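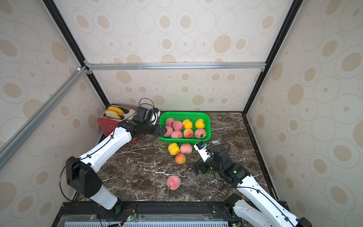
**Brovel fruit basket, bright green, plastic**

Got mine in October, so a good few months of kitchen use now. Quick notes, typing this between loads of dishes.

Good stuff first. Light. Wipes clean in two seconds. Lives on the table, gets fruit dumped in it straight from the grocery bag, gets knocked over by kids, no cracks. The rim is decent too, easy to grab with one hand when you're carrying somthing in the other.

Color is LOUD. The listing said "leaf." No. Fine by me, my table is dark and it looks cheerful there, but if your kitchen is all soft beige maybe look at the Pesonen one. My sister-in-law has that, nice and heavy, costs 48 bucks though. For a basket.

Not so good: slides on a slick tabletop. Marble, glass, anything polished. No rubber feet. I stuck some felt dots under mine and its fine now, but they should come with it. Also the sticker on the bottom took forever to get off. Oil did it in the end.

Size is OK for a week of fruit for four of us. Don't bother with a melon, it hogs the whole thing.

Dishwasher: top rack only, says the tag. I forgot once, bottom rack, hot cycle. Came out a tiny bit wavy on one side. Still use it.

Had a Nondier wire one before this and it left dents in the pears. No dents so far with the Brovel.

Four stars. Would be five with feet. Might get a second one for onions.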